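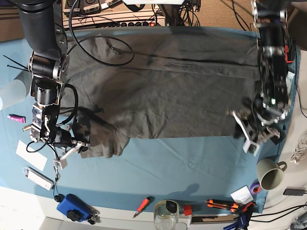 Drusum 2 review - bimanual control and planning software

I've run Drusum on our two-arm bench in Clultside since September, mostly for cloth work. Install took 50 minutes, including the Nzioka camera plug-in.

The planner is the best part. It treats both arms as one problem, so they stop fighting over the same corner of fabric. Over 118 flattening runs on a grey cloth it finished 77 without me touching the stop button. Drirora, which we used before, never got near that.

Perception is weaker. Dark fabric on a pale blue cover segments well, but folded edges get labelled as wrinkles and the grasp lands too far in. You can tune this - the setting is buried in a YAML file.

Logs are clear and replay works offline. A licence is $780 a year per bench. Worth it for two arms, too dear for one.

Uriel Medrano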